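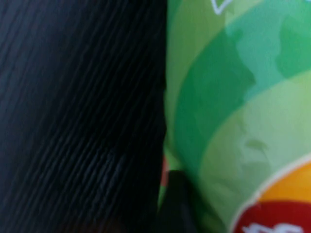
Why train on chip bags at all, a reader of the first release wrote to me, when a bag never has the same shape twice and you could get cleaner numbers with blocks? Fair point, and I did get cleaner numbers with blocks. They just didn't help me much once I went back to bags. A grasp that looks perfect can squash the air to one end and leave the fingers holding a flap of wrapper, and I wanted a set where that sort of thing shows up a lot.

Kinanus: packaged snack sorting, release notes and data card
Last updated April 17, 2018

What's in it

1,166 episodes of one arm sorting packaged snacks between two open cartons and the tabletop. Each episode has a wrist stream, a fixed stream, joint positions, the gripper opening and a short text instruction. I marked 782 of them as clean, meaning the packet named in the instruction finished in the right place with no help from me. The others are all still here (please don't throw them out, they're my favourite part!) and carry a failure tag.

There are five failure tags: slip, double pick, wrong item, carton bump and timeout. I did the tagging by hand, mostly in the evenings, so expect the odd judgement call between slip and timeout.
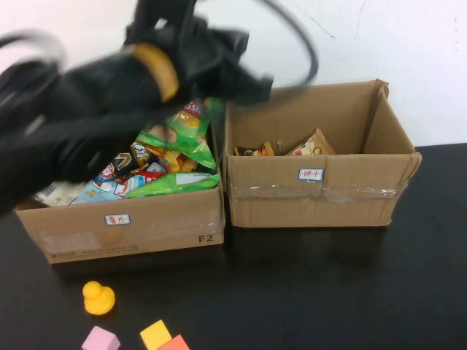
Fixed view: gripper over the left carton, duck and foam blocks out front.

The method bit

Fultero is the grasp scorer I trained on this. It reads the wrist stream only during the last stretch of the approach and the fixed stream before that, with a small learned switch between the two. My first version averaged both streams all the way down, and it was hopeless in a full carton - the fixed view loses the target behind the gripper right when you need it.

On held-out episodes the switch cut double picks by almost 27 per cent against the averaging version. Slips barely moved. I think slip is a touch problem and no amount of extra looking will fix it, but I'd love to be shown wrong on that one.

Things you'll trip over

Labels were written on the cartons in Chinese, and the instructions are in English. I matched the two up in labels.csv, so use that file and don't guess from the pixels.

Motion blur is real in the fixed stream. I tried filtering out the blurry frames and the scorer got worse, so they stayed in.

The toys are distractors. No instruction ever mentions them, but if your policy grabs one, score it as wrong item.

Bags get tired. By the end of a long session the wrappers are softer and more creased than they were at the start, and I kept the session order in the metadata so you can check whether your results drift with it.

Episodes in the skokunex folder came off the older controller and their timestamps lag a bit. Run align.py on that folder first. The farouk folder is already aligned, so leave it alone.

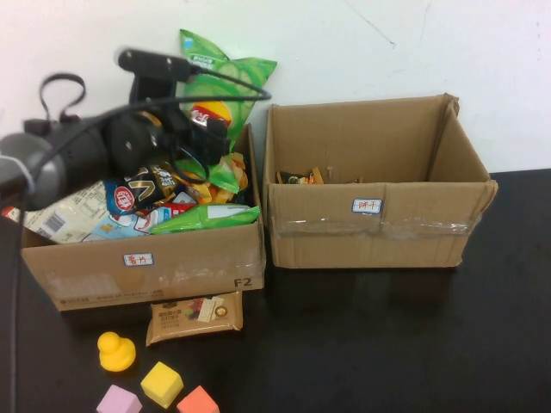 Can I train on the wrist stream without downloading the fixed one?
Sure, the two are packed separately, and the loader skips whichever folder it can't find. You'll need to retrain the switch, though, or turn it off in the config.

Licence and changes

Free for research and teaching. For anything else, open an issue and we'll sort it out. I'm hoping to add a batch with stiffer boxes in October, under the same folder layout and the same tags, so your loading code should keep working. If you find a mislabelled episode, send me its ID and the tag you'd give it.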